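About Clarau

Last updated: Jul 14, 2023

Hi, I'm the person behind Clarau! I help small warehouses and parts shops work out what a robot is going to cost them before they sign for one (and the racks, and the bins, and the floor space, which people always forget).

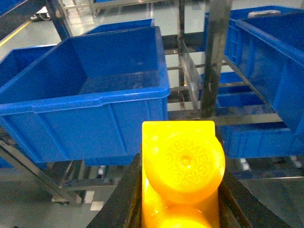
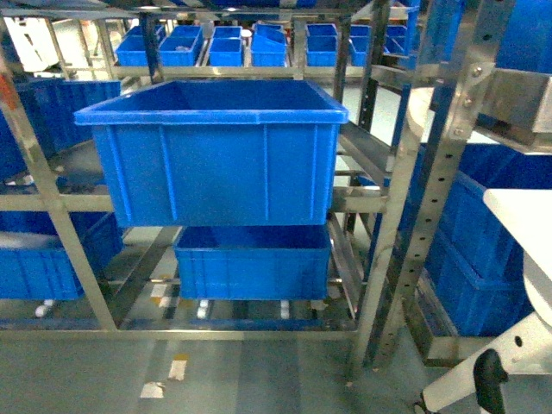
I started out doing the equipment budget at Umport, where I had 16 quotes on my desk and no two of them covered the same stuff. So now I do the boring bit for other people. You tell me what you need moved and I build you a plan that covers 5 years, spare grippers and all. Hajdu and Stadeo both came to me that way. I don't sell robots and I don't take a cut from anyone who does – promise! I take on 6 projects a year, and booking opens in February.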